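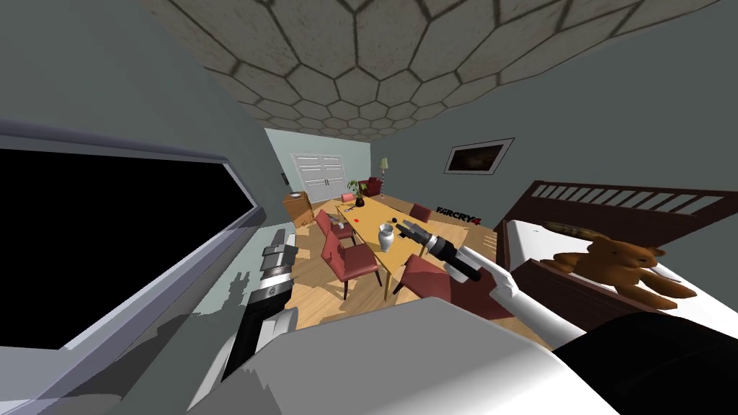

Fidness revises the Tresta overdrive

The second version of the Tresta overdrive goes on sale this month at $152, the same price as the original. The builder, who runs Fidness as a one-person shop in Marras, answered our questions by phone.

The main change is in the clipping stage. The first Tresta used a matched pair of silicon diodes in the feedback loop. The new one has three, wired asymmetrically.

"People kept asking for more low end, and the diodes weren't the cause," the builder said. "The input capacitor was too small. I changed that first, and then the old clipping sounded stiff, so I had to change it too."

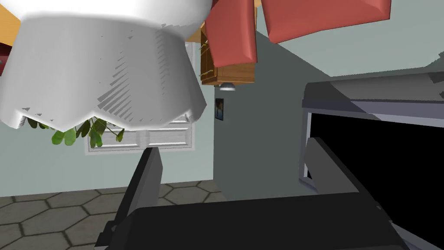
Flosside Guitar Notes
Staff report, 2019-11-16

Production of the first version ended in October at 687 units. Of those, 61 came back for service, most with the same fault in the footswitch.

"It was a bad batch of switches. I now use a relay with a soft-touch switch, so the audio doesn't pass through the mechanical part at all."

The relay raises current draw slightly, and the battery clip has been dropped. The pedal needs a standard 9-volt, center-negative supply. It will also run at 18 volts, which gives more headroom and a later onset of clipping.

Asked whether owners of the first version can have theirs converted, the builder said no. "The board is a different shape. I can replace the switch for free, and I can fit the larger capacitor if they ask. The relay won't go in."

A bass version is on the bench but has no release date.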